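About Clelgate

Hi, and thanks for stopping by! I'm Lucrezia Carbone, and I run Clelgate out of two and a half rooms above a bike shop in Vemden (the half room is the one with the freezer). We make a practice kit for people who are learning to stitch with a surgical robot, and we run the course that goes with it.

If you've never been near this kind of work, it's mostly small, slow, fussy hand movements made at a console while a pair of metal jaws does the same thing at the tissue. I love it. I could talk about needle angles all through dinner, and I have.

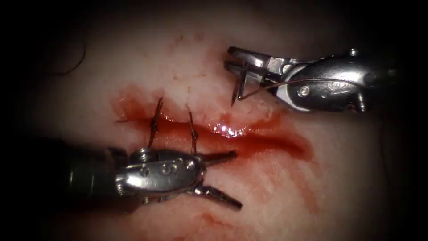
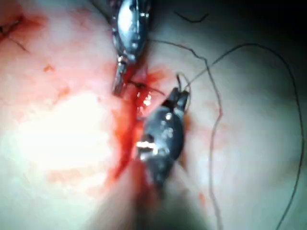

Robotic suturing along a bleeding incision, with a good bit of loose thread to keep track of.

How we got going

I spent nine years as a training tech, setting up practice sessions and tidying up after them. Every month I'd watch people get really good at moving rings from peg to peg, then freeze the first time they had a curved needle, a wet field and a tail of thread that had wandered off behind the wrist of the instrument. I kept grumbling about it to Tullio Negri, who was fixing instruments down the hall, and one February he told me to either build something or grumble to somebody else. So we built something – in his garage, with a space heater that tripped the breaker whenever the kettle was on.

What we sell

Our main product is the Barbieri kit, named after the street the garage was on. It gives you a tissue tray that clamps under whatever training robot you already have, a pack of 46 practice pads, needles, suture cut to length and a spiral-bound workbook. The first pads are dry and pretty forgiving. By the last ten you're working with a stage blood mix that pools in the cut and throws the light right back at you, and yes, people write us annoyed emails about those!

We don't make robots, and we don't sell them. If you're trying to pick one, call me anyway and I'll tell you what fits our tray and what needs the adapter plate (Tullio mills those himself, so allow a few weeks).

The course

We teach in Jiltham twice a year and we travel the rest of the time. A session runs 60 minutes at the console, with 40 more at the table going back over your recording. Groups are small, and I teach most of them. You'll throw a lot of stitches and you'll drop a lot of needles. I still drop them.

So far we've shipped 300 kits, mostly to teaching hospitals and a few vet schools, which I did not see coming. The vets have been wonderful, and very frank about the workbook. A new edition is in the works with bigger diagrams and a whole chapter on managing your tail.

Getting in touch

The phone is best before noon, and email is fine any time. If Tullio picks up, speak loudly – the mill is probably running.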